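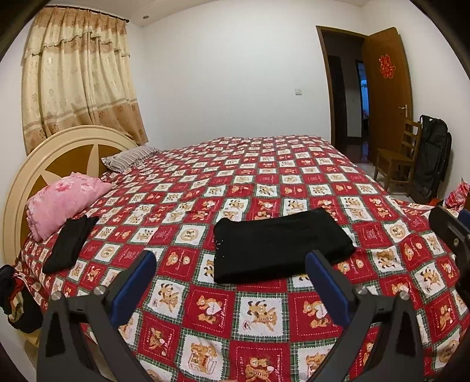
Malham children's bedspread, red and white squares, on a bed with the Istlow arched headboard.

Bedroom > Bedding > Bedspreads > Malham

Reading time: 3 min

The Malham is a single-layer printed bedspread in a patchwork pattern. The patchwork is printed, so there are no seams between squares to come apart in the wash. Red squares alternate with white ones, and the white squares are bordered with green plaid strips. Many of the squares carry cartoon bears or giraffes.

Fabric and care

Cotton and polyester blend, hemmed on all sides. Weight packed: 510 g per square yard of folded stack, single size. Machine wash at a warm setting with similar colors. Wash separately the first 3 times, as the red dye may release color. Tumble dry low. Iron on the reverse side only. Do not bleach.

Use

The spread lies flat over the mattress and can be left in place during the day. The surface is firm enough for folding and sorting clothes on top of the bed. Dark garments may leave lint on the white squares; a lint roller removes it.

Headboard

The Istlow headboard has a broad cream arched frame with a raised rim. The inner panel is brown wood with a fan of pale, pointed petal shapes. It is sold separately and attaches to the bed base with 5 bolts (supplied). Wipe with a damp cloth and dry at once.

Ordering

Stock code Malham 26. The Siren and Thevar prints use the same fabric and take the same care. Pillows, blankets and mattress are not included.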